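Okay, thread on the two-armed robot build at Skála, the shop where I rent half a bench. People keep asking if it can clear a kitchen counter yet. Short answer is no. Longer answer follows.

1/ The arms come from a Trokovitz kit. The listing said "assembled in a weekend." I started in March and the right shoulder still has a temporary bracket on it that I cut out of scrap.

2/ Hardware is the dull part though. The part I have doubts about is the sim. The plan (not my plan, I was outvoted) is to teach it everything in a simulated apartment first and then copy the result over to the real arms.

3/ So most of what I do in the evenings is sit at a laptop and look at renders like the one below.

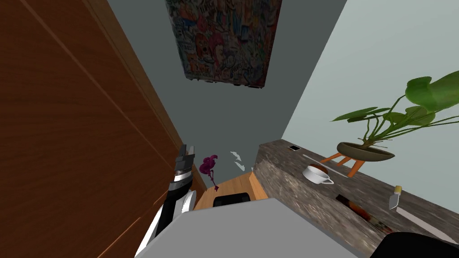
One gripper up beside the wardrobe, counter on the right. Nothing being picked up.

4/ I'll admit the room looks good. Speckled stone, a cup with something brown in it, a utility knife that I would never leave on a counter near a machine I wired myself.

5/ But looking good is cheap. Does the cup weigh what a cup weighs? Does the thin white stick roll when you nudge it? We picked friction values from a forum post. I asked where the forum guy got them and he said they "felt right."

6/ Last batch: 408 simulated grasps, 95 percent success. Big cheer in the group chat. Then I asked what counted as success. Fingers closed, object between them. Lifting it wasn't part of the check. Neither was putting it down.

7/ I changed the check so the object has to be off the counter for 6 seconds. I'm not posting the new number until I've run it twice, but nobody has cheered since.

8/ Real bench, same week: 12 tries at a mug. The Drilon finger pads are softer than the ones in the model, so the mug tips before the grip closes. You can't see that in the sim, the sim pads don't squash at all.

9/ Nhyira Sulemana says the fix is to randomize everything: pad stiffness, weight, lighting, the lot. Maybe. I've heard "randomize it" about every problem since we started, including the one that was a loose connector.

10/ Other pet worry is the tilt. The head view in our sim leans a lot, and I want to know if the policy learns the counter or just learns the lean. Next one has the right gripper hovering over the near end of the stone, and the cup is way down at the far end.
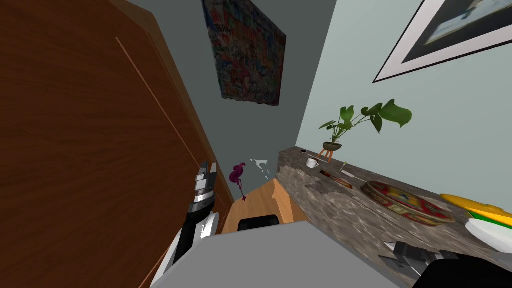
Ha-neul Sung replied: you could measure the real pads with a kitchen scale and a ruler in one evening, then argue about the simulator after that.

11/ Fair, and annoying. Borrowing the scale tonight. Push the pad down, read the grams, write down how far it moved, repeat until bored.

12/ For anyone asking about Skorkwood, that's the name of our shared folder. There's no product, no waitlist, and please stop sending me money questions.

13/ If the pad numbers change the sim score a lot, I'll post both scores side by side, the flattering one too. If they don't, I owe Nhyira lunch and I'll still be checking connectors first.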